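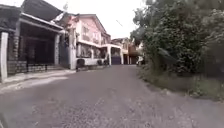
Ondport Walking Routes and Lane History Project
Second progress report to the Gruner Fund
Submitted 2023-01-06 by Ksawery Lis, project lead

Where we are

The grant agreement asks for a report "at or near the midpoint." By the calendar we passed the midpoint in November. By the work plan we are a little short of it. I have split the difference and am writing now, while the office heater is working.

The short version: the lane survey is finished, the oral histories are going better than I promised, the map is going worse, and the signs are at the printer for the second time. We have spent less than we said we would, mostly by being late.

Lane survey

Our application said we would walk and record every residential lane in Ondport that is not maintained as a through road. The old town plan lists 36 of them. All 36 have now been walked in both directions, with notes on surface, slope, drainage, lighting and whatever the people living there call the lane, which is seldom what the plan calls it.

The naming question has eaten more time than anything else. Mill Lane has no mill and, as far as the records office can tell us, never had one. Upper Spring Lane is lower than Lower Spring Lane. A lane that appears on the plan as "Unnamed, East" has three names in daily use, and each has supporters who regard the other two as a recent fad. We are recording all three. The map will carry whichever fits in the space.

Surface condition was graded on the five-step scale in your guidance notes. Most lanes came out at two or three. I would ask the Fund to look again at the wording of step three, "fair, with character," which our surveyors took as permission to be generous. I regraded eleven lanes myself after a wet week in the fall and was less generous.

Slope turned out to matter more to residents than surface. People who have lived on a lane for decades can tell you exactly where they stop to catch their breath, and they were glad to be asked. We have added a "places to pause" layer to the survey. It was not in the application and costs nothing.

Oral histories

The target was 20 recorded conversations by the end of the project. We have 31 so far, with a waiting list. I would like to credit our outreach plan, but the outreach plan was a poster with the wrong phone number on it. Word got around anyway, chiefly through the bakery.

The recordings run from nine minutes to just under four hours. The four-hour one is very good for the first fifty minutes and very good again at the end. In between it is largely about a boundary hedge. We are keeping it whole in the archive and will use an edited version on the website, with the hedge reduced to a length both families can live with.

Subjects that keep coming up:

The flood, and which side of which lane it reached.
The year the bus stopped coming up the hill.
Who paid for the first paving, and who said they had.
Dogs, by name, going back to the 1960s.

Transcription is behind. We budgeted on the basis that an hour of talk takes four hours to type. An hour of Ondport talk takes seven, partly on account of the dialect and partly on account of everyone answering at once. The transcription firm, Nonent, has been patient and has now raised its rate, in that order. The increase can be met from the travel line, which we have barely touched, given that the whole project can be reached on foot.

The map

The printed walking map was due before the end of last year. You will have noticed that you do not have one.

The first draft came back from the designer looking lovely, with north at the bottom. She had a reason, to do with how visitors come up from the station, and for a couple of days she had me convinced. Our test walkers were not convinced. Two of them finished at the water treatment plant. The second draft has north at the top and is less lovely. A third draft is meant to recover some of the charm without losing any more walkers.

Print run stays at 1,000 copies, folded, on uncoated stock. The school has asked for 80 of them for its local history class, and we have said yes. The remaining copies go to the library, the station kiosk and anyone who took part in a recording.

Signs

The small lane signs were delivered in the fall and spelled Ondport with a second "n" before the "p." The supplier has accepted that this was not on our order form. I have checked the order form several times, with feelings I will leave out of this report. The replacements are being made free of charge. The old ones have been claimed by residents, and I understand that at least two are now hanging in kitchens.

Money

Spending to date is within every budget line except postage. Postage is over by $748, nearly all of it from mailing consent forms to former residents who have moved abroad and who turn out to be our best talkers. I propose covering this from the underspend on room rental. The library has let us use its reading room at no cost, provided we stack the chairs as we found them.

A full statement with receipts is attached separately. The receipt marked "Yang, misc." is for folding tables from Yang Hardware. I asked them to write "tables." They felt "misc." was clear enough.

Changes we are asking for

First, an extension of three months to the final deadline, at no added cost. The map needs one of those months and transcription needs the other two.

Second, permission to move funds from travel to transcription as described above.

Third, a change to output six, "a smartphone guide." We asked the people who took part whether they wanted one. About a third said yes, most said no, and one gentleman gave a long answer that the recorder missed and I am not going to reconstruct. We would like to replace it with a set of audio clips on the library website, which can be played on a phone by anyone who wants to feel guided.

Next steps

Between now and the next report we expect to approve the map, put up the correctly spelled signs, finish recording the people on the waiting list and close the list. Closing the list will be my job, as I live at the far end of town from most of them.

A public walk along six of the upper lanes is planned for spring. Fund staff are invited. Please wear proper shoes, and allow extra time on Upper Spring Lane, the lower one.

Ksawery Lis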